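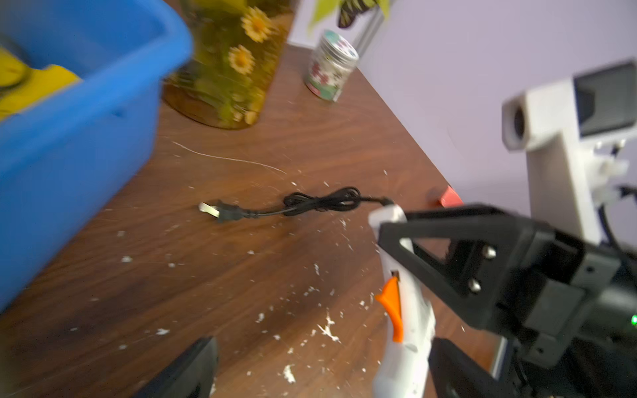
Two arms, one bin, far too many cords: did dropping the overhead camera help or not?
Board: Manipulation and learning

joscha_e
Saturday, June 15, 2019

Right, I promised I'd write this up, so bear with me, it's long. We've been teaching a pair of arms to clear glue guns off a table into a bin, by driving them by hand and training a policy on the recordings (plain behaviour cloning, nothing clever). The first round finished in May. 389 demonstrations, 2 people driving, and I was one of them, so I can tell you my shoulders know all about it.

The question was how much the policy leans on the fixed camera. Friederike was convinced the wrist cameras could do it alone, and I was convinced they couldn't. So we trained it twice on the same recordings, once with every view and once with the wrist views only, and tried both on the same starting layouts.

She was mostly right, annoyingly. For picking up, the wrist-only one was better! Its approach to the handle was calmer and it didn't keep hovering. Where it fell down was choosing what to go for next. Once a gun had been dropped in the bin it would wander off over the plants and sort of dither there.

Cords are the other story. A glue gun is easy enough, but a glue gun with a cord that's under another glue gun is a different animal, and you don't find out until you lift.

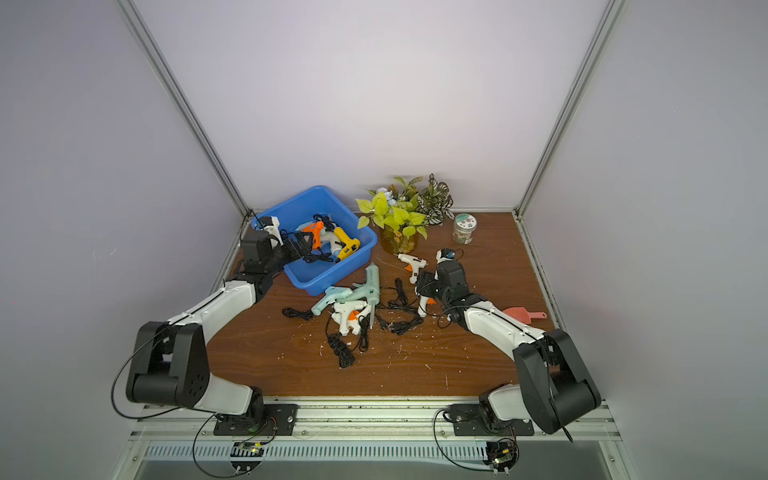 Fixed view during the clear-up: left gripper in the blue bin, right one with a white glue gun.

I'd love to hear from anyone who's compared views like this. Did you see the same split?

lieselotte.r
Lovely write-up, thanks. I do have a grumble though. If you record with all the cameras on and the person driving can see the whole table, then your demonstrations already contain decisions made with information the wrist-only policy never gets. So of course it dithers. I wouldn't call that a result about wrist cameras, I'd call it a result about your drivers. At Skollitz we had the drivers look through the wrist feeds only and the dithering went right down (demos were slower and everybody hated me).

joscha_e
Hm, fair, we were stood right by the table with a full view of everything. I hadn't thought of it as a leak but I suppose it is one. How much slower?

lieselotte.r
Slow enough that I stopped asking people to do it after lunch. I don't have a proper figure.

taner_a
I'm going to disagree with Lieselotte a bit. Drivers who can't see the table look around more, so the arm learns to look around more. That's a different behaviour and it may be the thing that helped you. You could get it with a full view too, if you told people to swing the wrist over the pile before each pick.

Also, Joscha, is the clutter doing anything for you? You've got a caulking gun in the middle of that pile, and a pink scoop out on the right. Does it ever go for those?

joscha_e
The caulking gun, yes, constantly in the early runs. It's got a handle and a trigger, so I can hardly blame it. The scoop it leaves alone. And the plants it never grabs, it just likes loitering near them, see above.

flarska
Long-time reader of this board, first go at replying. How do you score a pick when the cord drags something else along? We have a similar job on the Khondokar bench and we argue about it every single week. I say it's a failure. My boss says the gun's in the bin so what's the problem.

joscha_e
We score it as a success with a note, and then I ignore the notes, so I'm with your boss I'm afraid. Friederike wants it changed.

friederike_s
Friederike does want it changed. If the plug is still hanging over the rim, the gun isn't put away. I went back over the wrist-only runs with that rule and the gap between the two policies gets smaller, so my own side comes out worse. I'd still rather have the stricter rule.

xiaoyan_k
Agree with the stricter rule. One more worry: small parts. Guns are big and opaque, so a wrist view has plenty to go on. Have you tried the glue sticks? Frosted ones against a pale wall are horrible in our feeds.

joscha_e
We've started on those, yes. The gripper can hold one fine. Whether the policy can find one is another matter, and I haven't got runs I'd trust yet.
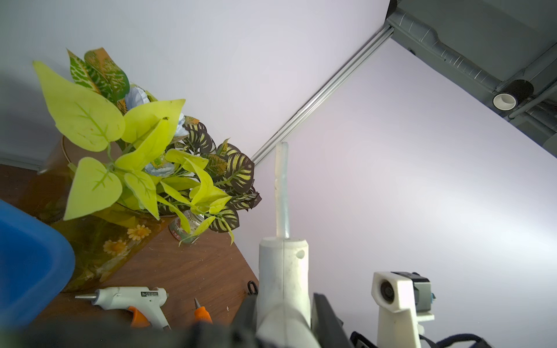

Plan for the second round (edited in by joscha_e)

I've pulled together what people suggested so I don't lose it:

Taner's sweep. Full view for the drivers, but the wrist goes over the pile before every pick.

Lieselotte's blind driving, 4 short sessions, mornings only.

Friederike's rule for scoring, cord and plug inside the bin or it doesn't count.

Glue sticks kept as a separate set, so they don't muddy the comparison on the guns.

taner_a
Please don't run the first two with different drivers or we'll be back here arguing about that instead.

joscha_e
Same drivers, I promise. Me again, then. Oh, my poor shoulders.

lieselotte.r
I still think mine will win. Post the runs either way, including the bad ones.

flarska
And I'm showing Friederike's post to my boss on Monday.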